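Domingo 29 de diciembre
Por Neema Muli

Control bimanual, sesión 4: del plan a la trayectoria

¡Llegamos a la parte bonita del curso! Hasta ahora el planificador devolvía una lista de configuraciones; hoy les ponemos tiempo y las mandamos a los motores.

1. Parametrización temporal
Partid del camino articular y limitad velocidad y aceleración en cada eje. Probad primero con 20 puntos de paso y luego con 43: la curva de aceleración cambia muchísimo, merece la pena dibujarla.

2. Colisión entre brazos
Dender comprueba cada brazo contra el otro y contra la escena. El estante entra como una caja y los botes como cilindros. Planificad el brazo izquierdo hacia el estante con el derecho fijo en su postura plegada, y comprobad también el codo, que sobresale de la mesa.
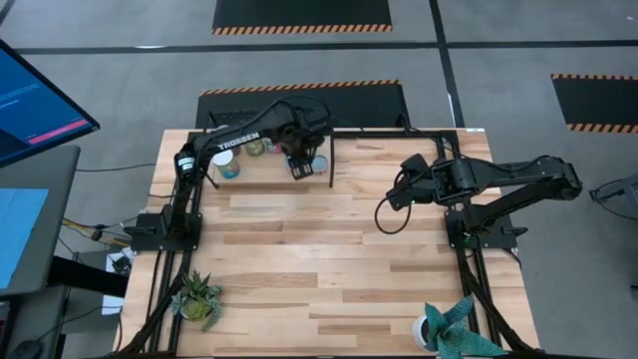

3. Entrega
Subid el registro y una gráfica por articulación. Si el planificador falla, ¡mandad también ese caso, que suele ser el más interesante!

Relacionado
Cinemática inversa con Dender
Percepción: segmentar botes (S. Ní Chonaill)
Práctica Makokha

Última actualización: noviembre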